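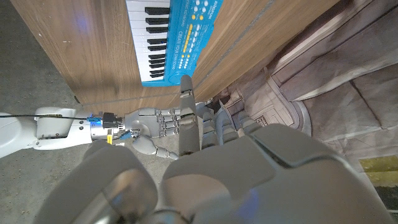

How long does it take a new long snapper to become reliable?

In my case it took one full season of practice and a part of the second one, and I was snapping almost every day except when my back was too sore.

I give this answer first since I get the question by email more than any other. Now the longer story, for the people who have time.

I came to American football late. I grew up with handball, and when I moved for my studies I was 24 years old and had never touched an oval ball. Our club, the Stakwood Herons, plays in a small amateur league where most teams are happy if they have enough healthy men on the sideline. In my first training the coach, Severin Danzer, asked who was willing to learn the long snap. The last man who did it had moved away in June. It was very quiet on the field. I did not know what a long snap was, so I put up my hand.

For readers who do not follow the sport: on a punt, one player bends over the ball, looks back between his own legs and throws it to the punter, who stands about 15 yards behind him. For field goals the distance is 7 yards and the ball goes to a holder on one knee. It must arrive quickly, at the right height, and for the field goal also with the laces in a good position. Then the snapper has to lift his head and block a man who has been waiting with great interest for this moment.

My first snaps rolled. I mean this literally, they rolled along the grass, and our punter Liam Penrose picked them up like somebody collecting mushrooms. He was patient with me. He had played in college for one year as a backup and he told me to forget about speed and only to think about where my hands finish. If both hands finish pointing at his hip, the ball will go there. If they finish pointing at the sky, he will need a ladder.

I wrote this on a piece of tape and put it on my bathroom mirror: HANDS TO THE HIP. It stayed there for two years. My wife stopped seeing it, I think, but her mother once asked whether it was a medical thing.

In the first season I did not count anything. I only remembered the bad ones, and I remembered them all. The worst was away against Kever, late in the fourth quarter, when we were leading by three points. It was raining and I had dried my hands on a towel that was more wet than my hands. The ball went over Liam and also over the place where Liam could jump. He ran back and kicked it out of the end zone, so it was a safety, two points for them, and we also had to give them the ball with a free kick. They came to the middle of the field and had time for one long attempt, and their kicker missed it to the left. We won by one. In the bus Fiorella Sanna, our team manager, sat down next to me and offered me half of her sandwich. She did not speak about the snap at all, and I was grateful for this.

After that game I started a notebook. Every practice I wrote how many snaps, how many hit the target, and which direction the others went. The target was an old mattress cover hanging on the fence, with a square painted on it. By the end of the next winter I had 1,552 snaps in the notebook. What I learned from it was rather boring. My misses were nearly all high and nearly all in the first few minutes or after a long pause. So the problem was mostly that I was cold and stiff, and my legs were straightening too early. I changed my warm-up. During games I now snap into a net on the sideline as soon as our offense comes to second down. I look a bit foolish when they get the first down and I must stop, and then start again, but I don't mind anymore.

The second change was my weight on the feet. I used to lean on the ball, with much of my weight going into my hands. It feels strong, but when the ball goes away you fall a little forward, and the rusher only has to help you. Ignacio Kincaid, who plays nose tackle against me in practice, explained this to me by putting me on my face several times in one evening. Afterwards he showed me where his own feet were, and we spent maybe twenty minutes on it while the others were already in the shower. Now I keep the weight in the heels more than feels natural.

The blocking is still my weak part. I am 12 kilos lighter than any of our linemen. I try to be in the way for one second and after this I run down the field, where I have made exactly one tackle in my career. The returner slipped first, but the tackle is in the statistics with my name.

What I like in this position is hard to explain to friends who watch only the quarterback. There is a small moment when I look back between my legs and the world is upside down. I see Liam's shoes, his hands, a piece of the sky under his feet. The noise goes a little bit away. When he opens his hands I know he is ready, and I choose the moment myself. I am the only one who knows exactly when the play starts, and for a person who is usually not the boss of anything this is a nice feeling.

Last month a boy from our youth team, Wendelin Moser, asked me if I can show him. He is sixteen and has longer arms than I do. His first ball rolled, the second one hit the fence, and the third one went straight into Liam's hands with a spiral I did not have until my second year. I said "good" in a normal voice. Then I went home and did thirty extra snaps in the garden.

We begin the preparation for the new season next week. I have bought a new practice ball and I am rubbing it with a wet brush in the evenings, because a new ball is slippery as soap. Liam says his knee is fine. If somebody reading this is also learning to snap as an adult, please write to me how you warm up your hamstrings, mine are still a problem in the cold.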